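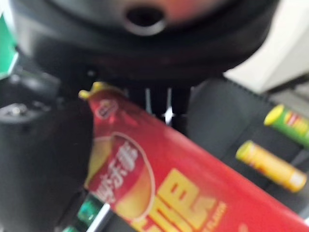 The red bag, yellow corner at the top

Bags or cans on a small snack shelf?
Posted by Bethel Abera, October 2018

Hi all! I'm setting up a snack shelf at our front desk (dark gray metal-looking unit, nothing fancy) and I can't get the chip bags to behave. They slump and slide, and then you can't see what flavor they are. The cans are so much easier. Do I give up on bags, or is there a trick? My budget is 100 dollars and I've already spent some of it on snacks, oops.
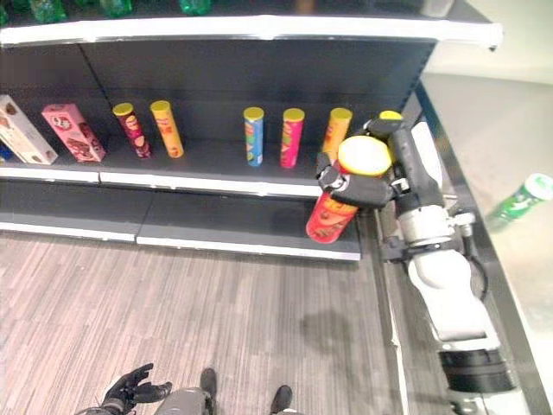

Cans and boxes on the middle shelf

Fermín Gaete
Cans on the shelf, bags in a basket, done. I'd keep the red can with the others and leave a gap between colors so people can grab one without knocking its neighbor over. Your bottom shelf is empty, so put a low basket there for the bags. And straighten that cream box on the left, it's leaning!

Parvaneh Zamani
just buy cans

Sepehr Rostami
I like bags better (cheaper where I shop) so I clip mine to a strip hung off the side. Check that the clips hold a full bag before you buy a lot of them.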